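4.3 Unpacking and Placing the Dehumidifier

Read section 2 (Electrical Safety) before you start. The Oda 700 ships with its water tank installed and its compressor resting on rubber mounts. Keep the carton upright at all times, including on stairs.

1. Set the carton on a level floor and cut the tape along the top seam. Do not cut deeper than the tape.
2. Lift out the accessory tray. It holds the drain hose, the hose clamp, the spare filter and the warranty card.
3. Grip the unit by the two side recesses and lift it straight up. Do not lift by the louver.
4. Remove the tape from the tank door and the louver.
5. Stand the unit upright for five hours before connecting power. Oil that has moved out of the compressor during shipping needs this time to drain back.

CAUTION: Running the compressor before the oil has settled can damage it. This damage is not covered by the warranty.

Keep the carton and the foam end caps until the warranty period is over. Units returned for service in other packing may be refused.
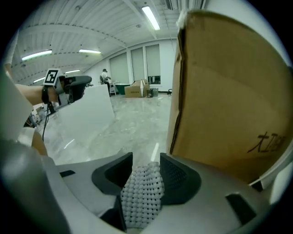
Choose a location with at least 600 mm of free space in front of the air outlet and above the top grille. The sides may stand closer to a wall, but must not touch it. In a basement, place the unit near the center of the floor if the drain hose will reach. Keep it clear of curtains, loose paper and stored fabrics.

NOTE: The unit does not cool the room. A small rise in air temperature during operation is normal.

4.4 Connecting the Drain Hose

The tank shuts the unit off when full. For continuous operation, use the drain hose.

1. Switch the unit off and unplug it.
2. Remove the round cap from the rear outlet. Store the cap with this manual.
3. Push the hose onto the outlet until it meets the collar, then tighten the clamp by hand.
4. Run the hose downhill to a floor drain. Any loop or rise will cause water to back up into the tank.
5. Plug the unit in, set the dial to CONT and check the joint for leaks after the first hour.

If water still collects in the tank, check the hose for kinks and confirm that the drain end is not under water.

4.5 First Start

Set the humidity dial to the middle position and close all doors and windows. The fan starts at once; the compressor follows after a short delay. Error code 2916 on the display means the tank is not seated. Slide it out, check that the float moves freely, and push it back until it clicks.

Clean the filter before the first August of use and again whenever the filter lamp comes on. See section 6.

Revision 2021-04-21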